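Ceramics & Pottery Help > Identification and Care

Small stoneware frog group, no factory mark, is it worth having the old glue redone?

Tadine
posted in August, 3 replies

Hi all, first time posting so be gentle! I bought a little salt-glazed group at a house clearance last month — two frogs in a boat, brown and blue, 4 inches high. I paid 55 dollars, which felt like a lot at the time and now feels like nothing because I can't stop looking at it. There's no factory mark underneath, just some scratched initials that could be anything.

My problem is the oar. Somebody glued it back on years ago and the glue has gone the color of weak tea. It also sits a bit crooked, so the join shows from the front. I'm torn between leaving it alone and trying to get it off and start over. I don't plan to sell, but I'd hate to wreck something good. Also, does an unmarked piece ever turn out to be by anybody?

Skuston
Leave it. Old repairs are part of the piece and you'll only make it worse. I had a jug like that and I soaked it and the handle fell off. Nice find though.

Tirta Simanjuntak
I'd go a little easier than Skuston, because I've redone plenty of these at my kitchen table, and yellow glue on salt glaze is one of the kinder jobs. The glaze is hard and doesn't drink things up the way earthenware does. The broken edges are another story, they're bare clay, so that's where you go slowly.

My usual order of things:

1. Take photos first, from every side and underneath, with a ruler in at least one of them. Get the initials with a lamp held low to one side so the scratches throw a shadow. You'll want these later for anyone you ask about the maker.

2. Find out what the glue is. Touch a cotton swab with warm water to a spot at the back and wait. If it goes tacky, it's probably an old animal glue and you're in luck. If nothing happens, try a tiny dab of acetone on a fresh swab, window open. Keep well away from any painted or gilded bits. I keep plain water on the table too and go over the spot afterward.
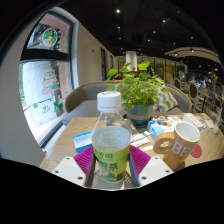 3. Let it come apart by itself. Wrap the join in damp cotton (or acetone-damp cotton inside a bit of foil, if that's what worked) and check it every 35 minutes. Don't pull! Little oars and arms snap right next to the old break, and then you have two repairs.

4. Clean both edges until they fit with no gritty feeling, then do a dry run without glue. If it was crooked before, nine times out of ten there's a crumb of old glue in there.

5. Use a conservation adhesive that can be undone later. Please, no superglue.

On the initials, yes, it happens. Workshop assistants and modelers often scratched their own into the clay, and sometimes that's all there is. I took a mouse group with no factory mark to the Prarnudgate valuation day and came home with a name for it. Cost me 8 dollars and a long wait in line.

Bianchini
Agree with most of this, but if the blue is sitting on top of the glaze and not under it, I wouldn't put acetone anywhere near it. Run a fingernail over the edge of the color. If you feel a step, take it to a restorer and let them do the oar. And post the initials when you have a good picture, there are a couple of people on the marks board who love that stuff.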